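Setting up the two camera views in the Juver cell

These steps cover the simulated cell only. Do them after any change to the gripper model or the cube, and again each October when the Tokance settings are reset. Carys Craddock keeps the master copy of the scene file, so work on your own copy.

Before you start

Load the scene from the Skolomura folder and switch off the floor and table layers. Leave the backdrop on plain slate. Set the cube to red, full saturation, and let the physics run for 10 seconds before you touch the arm.

Step 1. Close-up view

Open the hand camera and bring the cube between the fingers. You want gripper parts showing on both sides of it. The bottom of the cube will be out of view at this distance, and there is no need to move the camera back. Check that the top face renders darker than the front face. If both come out the same red, the light has been left on flat and should be put back to overhead. 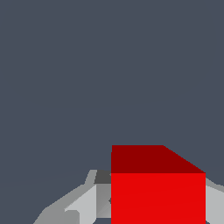

Step 2. Close the fingers

Drop the closing speed to 3 and close on the cube. Stop as soon as both fingers report contact. If the cube jitters, open again, raise the finger friction by one notch and repeat. Do not edit the cube's mass to cure this.

Step 3. Outside view

Switch to the outside camera, which looks down on the arm. Look for the cube close up against the underside of the hand and tilted to the same angle as the gripper. A cube sitting square while the hand is angled means the grip frame needs resetting under Seneviratne > Tool.
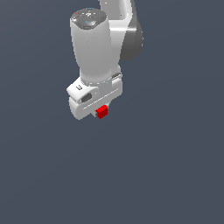 Step 4. Save

Save both views under the same run number. Keep the last 16 runs and delete older ones. If either view fails a check, go back to step 2.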